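Olgate Manipulation Software
Progress report to Turnero, second reporting period
Prepared by: Brynhildur Dalsgaard
Date: 27/03/2021

1. Summary

Work in this period went into three parts of the software: pose tracking for the hand-held grippers, the segmentation tool that cuts long recordings into usable episodes, and the first version of the planner interface. Tracking and segmentation are on schedule. The planner interface is late by one milestone, and a revised order of work is given in section 5. Spending is within the agreed budget and no change to the total is requested.

2. Pose tracking

The tracker takes head camera video and the markers on each gripper and returns a six-axis pose for both hands. At the last report the main fault was identity swapping: when the two grippers crossed, the left track would sometimes continue on the right cube and stay there until the end of the recording. Dong-geon Do has rewritten the association step. Marker codes are now checked against a table for each gripper before any motion model is applied, and a track that loses all its codes is closed after 20 frames instead of being carried forward on prediction alone.

The change has a cost. Closed tracks leave gaps, and the gaps have to be filled afterwards by a smoother which runs over the whole recording. Live display therefore shows breaks that do not appear in the final data. Operators have been told to ignore them unless the status line turns red.

Two faults remain open. The first is jitter when only one face of a cube is in view and is nearly square to the camera. The pose flips between two solutions that fit the image almost equally well. A test on angular velocity removes most flips but also rejects some real wrist movements, so it is switched off by default. The second is partial covering of a cube by furniture, most often doors and drawer fronts. Refrigerator tasks were added to the task list for this reason, as the hand must work close to a moving panel and then reach behind it.

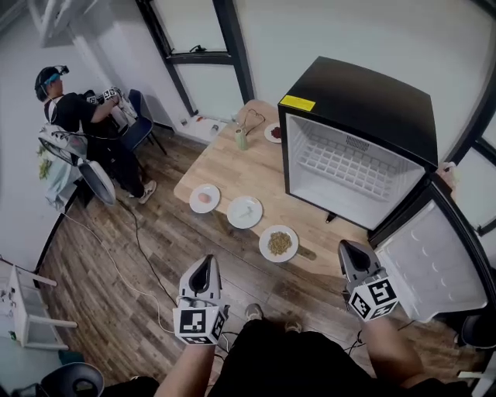 Figure 1. Refrigerator task, head view, with both grippers and their marker cubes in view. Food items are on plates on the table to the left.

The task has several useful properties for the software. The door turns on a fixed hinge, so the path of a gripper holding it should lie on an arc, and departures from that arc give a direct measure of tracking error without external equipment. The wire shelf is a hard case for the depth estimate. Small items on white plates test the object detector, which was trained mainly on larger packaged goods and still misses thin pieces of food altogether.

A further point concerns markers from outside the task. Where a second person with a gripper is within view of the head camera, the detector finds those cubes as well. The earlier version accepted any valid code. The new table rejects codes that are not registered to the current session, and the rejected detections are written to a separate log so that they can be checked. Ciarán Hegarty has asked that sessions running in the same room never share a code set. This is now enforced by the session start script, which will not run if it finds a clash.

3. Segmentation tool

The tool proposes cut points from gripper opening width and hand speed. A reviewer accepts, moves or deletes each one. Ostap Zinchenko has added keyboard control for all of these actions, along with an undo history that survives a restart. Median review time for one recording has dropped from 55 minutes to 34.

Door movements are a weak point. Opening a door and holding it produces a long period with the gripper closed and almost still, and the tool reads this as the end of an episode. A minimum gap setting hides the problem but merges short tasks which ought to be separate. Our preferred fix is to give the tool the door angle as an extra input, once that estimate is reliable enough.

4. Planner interface

The interface passes segmented episodes to the Gresberg planner as sequences of contact states. Chang-ho Um completed the message format and the converter. Playback in simulation runs for table-top tasks. It does not yet run for tasks with hinged parts: the planner expects every object frame to be fixed or held, and a door that is touched but not grasped is neither. Seven test episodes fail at this point with the same error.

We considered two ways round this. One is to treat the door as held for as long as it moves. This is quick, but it would put false grasps into the data. The other is to add a third state to the format, with changes on both sides of the interface. We have chosen the second. It is the cause of the delay.

5. Next period

Work will be taken in the following order:

Third contact state in the message format and converter (Um)
Door angle estimate from the arc fit (Do)
Door angle as an input to segmentation (Zinchenko)
Single-face jitter, second attempt (Do, Hegarty)
Retraining of the detector with small food items (Hegarty)

The planner milestone moves to October. The detector retraining depends on labelling time from Okoro - we have a verbal agreement but nothing in writing. If labelling is not available we will retrain on the existing set with added cropping and report the difference.

6. Points for decision

We ask Turnero to confirm the new planner date, and to state whether the rejected marker log should be included in the data delivery. It adds little to the size. It does record detections from neighbouring sessions, so the release terms may need to mention it.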